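The Turcotte Street Workspace
Gallery, updated April 28, 2026

Jurken moved into the Turcotte Street building with 2,000 square feet of open floor and very little furniture. The room is one long space, shared by several groups on different days, so most of what we bought is light and easy to shift. Click any picture for the full-size version. 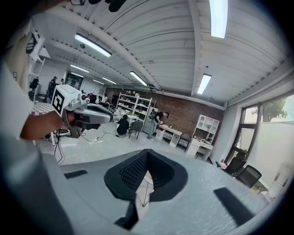

We kept the layout simple. Storage goes against the walls, tables stay near the sides, and the middle is left for whatever the day's work needs. Room bookings run in blocks of 3 hours.

Ceiling and lights. White corrugated ceiling with a broad white beam across it. The fluorescent fixtures were here when we signed the lease and we have kept them.

Back wall. Red-brown brick, left as it was. The open white shelves in front of it hold boxes and small items.

Left wall. A tall white shelving unit. Bags can go on the lower shelf during a session, but please take them home at the end.

Tables and seating. The pink-and-white checkered tabletop is easy to find if you are meeting someone. There is a round white stool by it.

Floor. Light gray throughout. Cables should be coiled and put back on the shelves after each booking.

More galleries: Pestedier Annex (2 rooms), Statilex Hall. New pictures of both will be added in May.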